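Okay, thread time. A few of you asked what I've been doing all spring, and the answer is teaching an arm to take old desktop computers apart, one example at a time. (1/12)

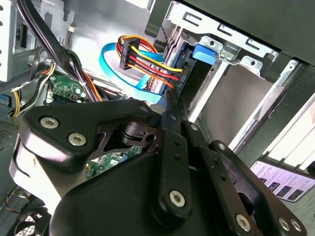

The short version: we're collecting demonstrations. I guide the arm through a job, it records the wrist camera and the joint positions, and later a model gets to chew on all of it. Then I do it again. And again, with a different computer! (2/12)

We're at 397 recorded runs as of May 18, 2020. I had 112 of those by the end of March, so things have picked up a lot. The early ones were sloooow, and half my notes from back then just say "try again after lunch." (3/12)

Why old PCs? Wodico gets them by the pallet for recycling, and the boring part of the job is the inside stuff: unplugging power, getting the data cables out of the way, freeing the drives. Lots of small motions in tight spaces. Great practice material, terrible for my shoulders. (4/12)

Cables are the hard part, by a mile. A screw stays where you left it. A cable flops somewhere new every time you touch it, and those flat data cables have a springy little mind of their own. I've started leaving them in whatever mess they arrive in, so the model sees real messes. (5/12)

That was a big change for us, by the way. For the first few weeks I tidied every case before I hit record (habit, I used to build PCs for my cousins). The first model we trained on those runs was lovely on tidy cases and completely lost on anything else. (6/12)

So now the rule is: lid off, case down, record. If I fumble a grab I keep going and fix it on the same take. Anel Baloyi, who trains the models, loves the fumbles. She says the recoveries are worth more to her than the smooth runs, and I've decided to take that as a compliment. (7/12)

Stuff I do throw out: runs where I bump the table, runs where the camera feed stutters, and runs where I forget which step I'm on and just hover there thinking. You'd be surprised how well a model can learn to hover there thinking. (8/12)

Each run gets a label when it's done: what I was going for, whether it came out, and a line of plain English like "pull the power plug off the drive." I write those right away. I tried saving them up for the evening once and could not tell two runs apart. (9/12)

Session length matters too. I go up to 20 runs and then take a real break, with coffee and a walk around the building. Past that my hands get lazy, I start taking the same path every time, and the data gets samey. Anel can spot it in the plots, it's kind of spooky. (10/12)

Somebody asked about tools: the recording software is a thing we call Jakano, and it's mostly Anel's scripts plus a big red stop button on my side. It crashed 2 times last week, both times while saving. If you write recording software, please save as you go!! (11/12)

Next up is a batch of cases from Stuvwood with a totally different drive cage, so I get to be bad at this all over again. I'll post how the current model does on them before it has seen any examples. Guesses welcome, and yes, Rønning folks, I still owe you the labeling sheet. (12/12)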